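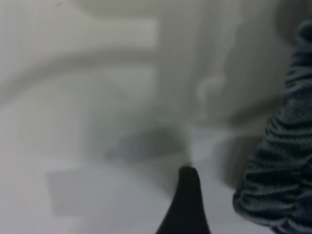 Oscombe House – Laundry and Linen Room Safety Check
Checked by: Annick Chauvin
Date: February 10, 2018

1. Floor dry and clear of cloth
OK. I did pick up one sock by the door, and it has gone in the odds box with its many friends.

2. Dryer lint screens cleaned
Needs attention. Dryer 4 had a good thick layer on it. I know we all get in a hurry at the end of the evening (I do too!), but please clean the screen after every load, even a small one.

3. Knits and towels kept away from the heater
OK today. Heavy things take forever to dry in winter, and I understand the temptation to hang a sweater close to the warm air, but please leave a good arm's length – more if you can manage it.

4. Hanging rail firm, brackets tight
Needs attention. The left bracket moves when I lean on it. I have written to Sastry about a replacement and will tighten it myself in the meantime. Go easy with wet bath towels until then, and spread them along the rail so the weight isn't all at one end.

5. Iron cords and plugs
OK. The older iron has a cord that likes to twist, so let it hang loose for a moment before you wind it up.

6. Detergents closed and on the high shelf
OK, and thank you to whoever wiped the shelf down. It was a lovely surprise.

7. Folding table steady
OK. All 4 feet sit flat now that the new pads are on.

8. Exit path and extinguisher
Extinguisher in place, gauge in the green. The path was partly blocked by 5 bags of spare blankets, which I moved to the hall closet. If you are missing a blanket, look there first.

Still to do: bracket on the rail, lint reminder for the door of Dryer 4. Next full check in April.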